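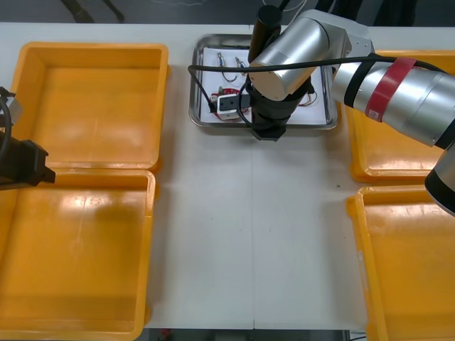 Viola Ruggiero wrote to me after the last post that I was wasting money on store mustard and that making it at home takes ten minutes. She was right about the money. The ten minutes left out the waiting, and most of this post is about the waiting.

I started in May with yellow seeds, cider vinegar, water and salt. The first batch went in the blender as soon as the seeds had soaked overnight. It was so bitter I couldn't finish a spoonful. I put the jar at the back of the fridge and forgot it. When I tried it again 13 days later, the bitterness had mostly gone and it tasted like mustard.

Since then I've made it a few different ways. The one I keep going back to is half yellow seeds and half brown, by weight, soaked in just enough vinegar to cover them. The seeds drink up more than you expect, so I check in the morning and add a splash if the top ones look dry. After two nights I blend it with salt and a spoonful of honey. I stop while there are still whole seeds in it.

Water temperature matters more than I thought. If you're starting from ground mustard, cold water gives you the heat and boiling water kills most of it. I used hot water once with powder – a whole bag of it – and ended up with something that looked right and tasted like wet flour. Guido Zuccaro ate it on a sausage and said it was fine, but he says that about everything.

Black seeds I've given up on. They're small, they slip under the blender blade, and the result is hotter than anyone here wants.

For jars I use old jam jars with good lids. Metal lids rust on the inside after a while from the vinegar, so I put a square of baking paper under each one. I write the month on masking tape and leave them on the shelf over the sink for a few days before they go in the fridge. It loses heat slowly from then on. By the end of the second month it's mild enough for my sister, who doesn't like mustard much.

What I use it for: sandwiches, salad dressing, and a thin layer on chicken thighs before they go in the oven. It also does well stirred into lentils right at the end, off the heat.

Marisa Villa asked if beer works in place of the vinegar. I tried 4 jars with half beer and half vinegar. They were good for the first week and a little flat after that. I'd make it again for a cookout, in a small amount, but I wouldn't store it.

Next I want to try tarragon – fresh if the plant on the back step recovers, dried if it doesn't.

Last updated: June

Contact | Copyright Giorgia Santoro | Back to top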